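Search products
Enter keyword or part number
Search

Kundora K-24 Portable Sputum Collection Booth

The K-24 is a single-person booth for collecting sputum samples in places that have no negative-pressure room. It is used in county clinics, shelters, jails and mobile screening programs. One person sits inside with the door closed and coughs into the sample cup, and the fan draws the air through a HEPA filter before it goes back into the room or out through a duct.

The booth ships flat in two cartons. Two people can put it up with the hex key in the box. It rolls on four locking casters and fits through a standard 36-inch door with the side handle folded in.

What comes with it

Booth frame, four wall panels and door
Fan and filter housing with one HEPA filter installed
Fold-down seat, wipe-clean
Shelf for sample cups and tissues
Pressure gauge with low-flow alarm
Power cord, 10 feet, hospital grade
Printed setup guide and cleaning chart

Airflow and filter

The fan has two speeds. Use high while a patient is inside and for the clearing period after the patient leaves. Low is for standby. At high speed the fan moves 200 cubic feet per minute. The clearing time is printed on the plate beside the door and should be followed before the next person goes in.

The filter is rated for 24 months of normal clinic use. If the low-flow alarm sounds on high speed, change the pre-filter first. If it sounds again, change the HEPA filter. Used filters should be bagged and handled under your site's infection control plan.

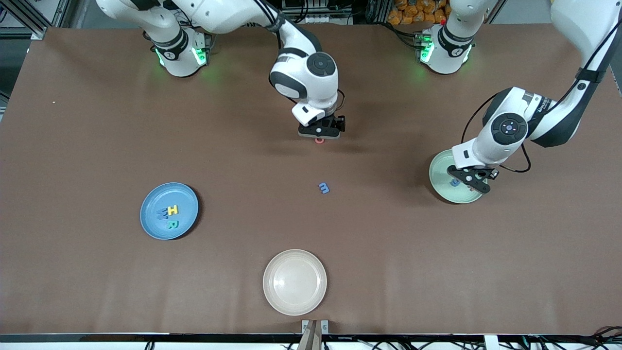 White robot arms over a brown work table.

Cleaning

Wipe the seat, shelf, door handle and inside walls between patients. The panels stand up to diluted bleach, quaternary ammonium wipes and 70 percent alcohol. Do not use acetone or abrasive pads on the door window. The floor tray lifts out for washing and must be dry before it goes back in.

Do not spray liquid into the intake grille. Unplug the booth before opening the filter housing.

Specifications

Model: K-24
Weight: 343 lb with filter
Power: 120 V, 60 Hz
Seat load limit: 300 lb
Door: right or left hinge, chosen at setup
Warranty: two years on the fan and frame, 90 days on casters and gauge

A 220 V version is made to order. Ask for a lead time before you send a purchase order.

Options and spare parts

The Rendevham duct kit connects the booth to a window plate or an existing exhaust grille. It includes 12 feet of flexible duct and two clamps. The kit is needed only where your site requires air to leave the building.

Pre-filters are sold in packs of six. HEPA filters are sold singly and come with a new gasket. Older booths with the round gauge take the Fokine gasket, which has to be ordered separately. Check the plate on the back panel if you are not sure which one you have.

A transport cover is also available for programs that move the booth by van. The cover has openings for the handle and casters, so the booth can be rolled with it on.

Ordering

The booth is sold directly and through Wu, our distributor for the western states. Prices are given by quote. Please include the delivery address, whether there is a loading dock, and whether you need the duct kit. Orders placed since September include the new door latch, and the same latch can be fitted to earlier K-24 booths.

For technical questions, including room placement and filter disposal, write to Po-yen Kong in product support. Have the serial number ready.

Page updated 12 November 2024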